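From: Neelam Nishad
To: Teaching Economics discussion list
Subject: Re: Water charges as a pricing exercise for first-year students
Date: 31st July

Dear colleagues,

I am grateful to Jitendra Awasthi for raising this question and have set out my response below his original message, which I quote in part.

> From: Jitendra Awasthi
>
> Members will recall that the Callness district moved its households from a flat yearly water charge to a metered one. I should like to use the change as the basis of a unit on price and demand. My difficulty is that the published tables give only the average bill before and after, and my students conclude from this that demand did not respond at all. Has any member found a satisfactory way of presenting the matter? I would also welcome views on whether the standing charge should be left out of the exercise altogether.
>
> J. Awasthi

The Nenau department has taught a unit of this kind for six years, and the difficulty Mr Awasthi describes is familiar to us. The average bill is a poor place to begin. It combines a price with a quantity, and a student who sees it unchanged cannot tell whether both have stayed where they were or whether one has risen while the other has fallen. In the Callness case the second explanation is plainly possible, and the tables as printed do not allow anyone to rule it out.
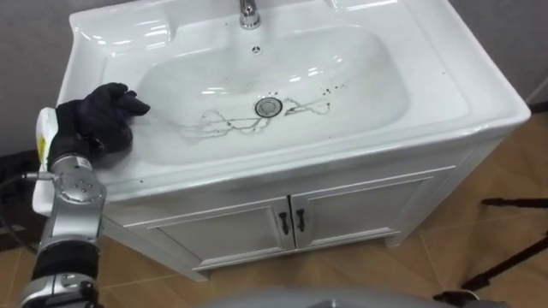 Our own practice is to hold back the bills until the second session. Students are first given the tariff and asked to work out what an additional unit of water costs the household under each system. Under the flat charge the answer is nothing, and a surprising number of able students resist it. They divide the yearly charge by the volume used and offer the result as the price. We have found it worthwhile to let that argument run for most of an hour, as the difference between average and marginal cost is the chief thing we wish them to take away.

On the standing charge, I would advise strongly against leaving it out. It has no bearing on the cost of the next unit, but it has a considerable bearing on who gains and who loses from the change. A single pensioner and a family with four children may face the same price at the tap and yet fare very differently over the year. Students who omit the fixed part tend to write confident essays on efficiency and have nothing to say when asked about fairness. 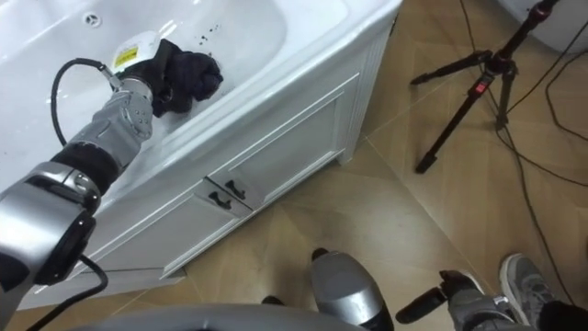 A further point concerns the period covered. Metering was introduced in Callness in stages, and the households which moved first did so by choice. One would expect light users to come forward early, for they had the most to save. A comparison of metered with unmetered homes in those first months will therefore overstate the effect of the price. We address this by means of a small classroom file, prepared by Aarti Jaiswal, which holds made-up accounts for 780 households, 203 of which change to a meter by choice. Students calculate the apparent saving, and are then told how the households were selected. Most see the fault at once, and the remainder see it when they plot the two groups for the year before the change.

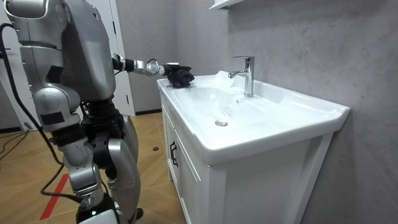

Members may ask how far the unit should go into the cost of supply. We have kept this part short. Pipes, pumping stations and reservoirs must be paid for whether or not anyone turns on a tap, so that a price set equal to the cost of the next unit will commonly fail to cover the whole – a result which leads naturally to the question of who should meet the shortfall. Two sessions on the subject are sufficient at this level. The Losevov reader has a serviceable chapter, although its worked problem contains an error in the second table, where the fixed cost has been added twice.

I should add a word of caution about elasticity. Students are eager to produce a single figure and to apply it everywhere. Water used for drinking and cooking is unlikely to respond to price in the way that water used on lawns does, and the response over a month may be quite unlike the response over several years. We ask for a range, with reasons, and deduct marks where one number is offered without comment.

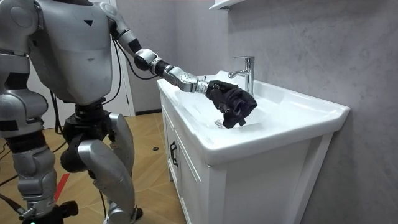
Tassanee Ruangrit has asked me to record her disagreement on this last matter. Her view is that first-year students ought to commit themselves to one figure and defend it, and that a range too easily becomes a means of avoiding the calculation. At Jitpraphai she requires the single estimate first and permits the range only in the revised essay, once the working has been checked.

I see the force of this, and we may adopt the same order in the coming year. It would add to the marking, which is already heavy, and Satish Mishra has asked that any change be settled before the handbook is printed.

The classroom file and the accompanying notes may be had from me on request. The notes run to more than 1455 words and assume that the students have met a demand curve before, though nothing beyond that. Colleagues who make use of the file are asked to return any corrections to me directly and not to the list.

Yours sincerely,

Neelam Nishad
Nenau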